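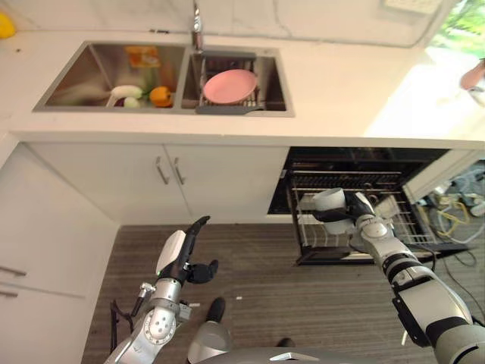
Food Safety Inspector (Field), City of Celtport
Department of Licensing and Consumer Protection
Posting date: June 2019

The department is filling one full-time position in the Food Establishment Unit. The inspector covers the harbor district and the adjoining commercial blocks. The position reports to Ataahua Baxter, unit supervisor.

Duties

Conduct unannounced inspections of restaurants, bars, caterers and mobile food vendors. Check holding temperatures, date marking, pest control records and handwashing stations. Verify that the license on display matches the operator and the activity on site. Enter findings in the Trustgate case system before the end of the shift. Issue correction notices and schedule reinspections, normally within 15 days. Take part in joint evening inspections with the police and the fire marshal. Testify at license hearings when called.
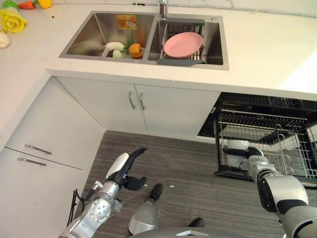

Minimum qualifications

Associate degree or 60 college credits, including coursework in biology, chemistry or food science. Two years of paid work in food inspection, commercial food production or code enforcement may be substituted for the coursework. Valid driver's license. Ability to carry a 15-pound equipment case up stairs. A food protection manager certificate is required by the end of probation.

Schedule and training

The work week is 40 hours. Inspectors work evening shifts on a rotating basis, and these are posted 14 days in advance. New hires complete 13 weeks of paid training, the first four in the classroom at the Liapis Street annex and the rest in the field with a senior inspector.

How to apply

Submit the city application form, a resume and transcripts to Chak-lun Fung, Personnel Office, Liapis Street annex. Incomplete files are not reviewed. Applicants who meet the minimum qualifications will be invited to a written test followed by a panel interview.

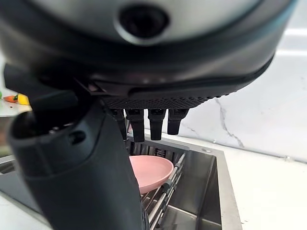 Can I apply if my certificate comes from another state?
Certificates from other states are accepted if they are current on the date of hire. Attach a copy to the application form.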